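# The Clock at Sarkeck

The letter from Sarkeck came in July, and Mother read it standing up. My uncle Nijs had left us his house and 77 clocks. None of them was working.

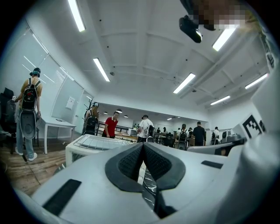

*By Trudy Hinds*

We took the night bus, Mother and I, with bread and four boiled eggs. She did not speak of him. I knew only that they had quarrelled before I was born, and that the quarrel was over a boat.

The neighbour was waiting at the gate with the key. He was an old man with a very clean collar.

"He stopped them himself," he said. "One each evening. He told me the noise was too much like company."

Inside, it smelled of oil and apples. Mother walked from room to room with her coat buttoned. In the kitchen she stood a long time before a small green clock, the ugliest in the house, and then she opened its little door and put her finger on the pendulum.

"This one was ours," she said. "It hung over my bed. I thought he had sold it." 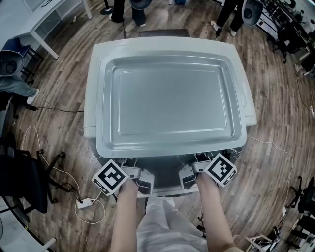

*A white appliance, seen from above.*

She found the key under the clock, tied with a blue string. She gave it two turns, then one more. I was afraid that it would break - I was afraid also that it would not.

It began to tick, a bit unevenly, like a person walking with a stone in the shoe.

Mother sat down and at last took off her coat. She asked if there was any egg left. I peeled it for her, and she ate it slowly, with her eyes on the green clock, and told me about the boat.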